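A day out at the Wultden textile open day

I'd been meaning to get to the Wultden mill for years, and this time I finally booked the day off and caught the early train (two changes, one very sad sausage roll). The place used to spin yarn for half the county, and now it's a mix of small workshops, a dye house and a café that does a seriously good cheese scone. 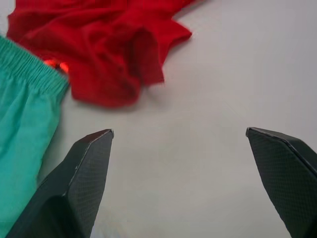

Words and pictures by Từ

Thursday 26/07/2018 was a scorcher, so I started in the dye house before it got too warm. Big mistake, it was already like a sauna! They get through 2000 litres of water on a busy morning, and our guide let us sniff the madder root, which smells a bit like a damp shed. I loved it.

Next came the knitting floor, run by a firm called Bruneo. The noise! They've got 2 old circular machines still going, and each one swallows 3000 metres of yarn before the tea break. I asked far too many questions about needles and got very patient answers. 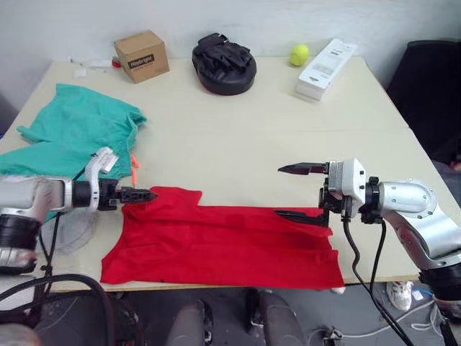

A red T-shirt laid out on the table

After lunch (that scone, with chutney) I had a nose round the Prorent stand, where you can hire looms by the month. I was sorely tempted, but my flat is tiny and the neighbours already put up with my sewing machine. They had some lovely sample cards though, and I came away with a pocketful of wool ends

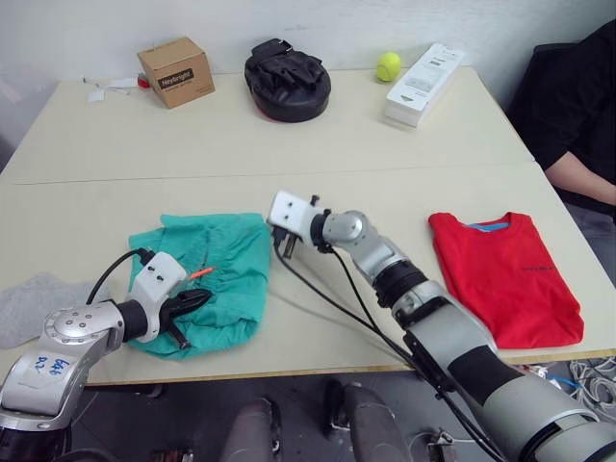 that will probably sit in a drawer until November, when I start panicking about presents. The last bus back to the station goes at ten past five, by the way, and it doesn't hang about.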